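Réjean Hawthorne spends his working week teaching a pair of robot arms to tidy up, and says his own kitchen has not benefited.

He collects examples for Clulia, a learning system that picks up its manners by copying people. All of it happens in simulation. "You can't drop anything on your foot," he says. "I miss that a bit." 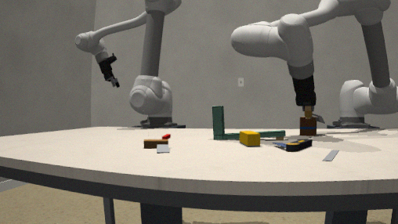
*A peg in the right-hand gripper during a Clulia session.*

An example is one go at a task, steered by a person from start to finish. Hawthorne aims for 80 a day and usually gets 50 he would show his mother. "The rest are me changing my mind halfway. It would learn that too, and very well."

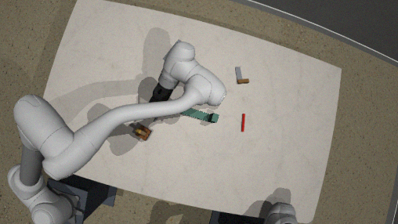

Do the clumsy attempts get thrown away?

"Most of them. I keep a few where I fumble and then put it right, so it sees how to recover. Sulking I delete."

He came to the job in November from Magagula, where he tested lift buttons, and regards it as a promotion. The hardest part, he says, is being dull in a varied way: the same task again, from a slightly different start, with the same patience. He manages up to 16 goes before he needs tea.

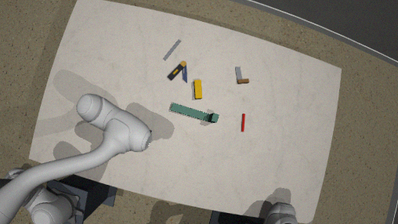
After tea he gets worse for a while, and he has the records to prove it. His colleagues have asked him to stop drawing the graph.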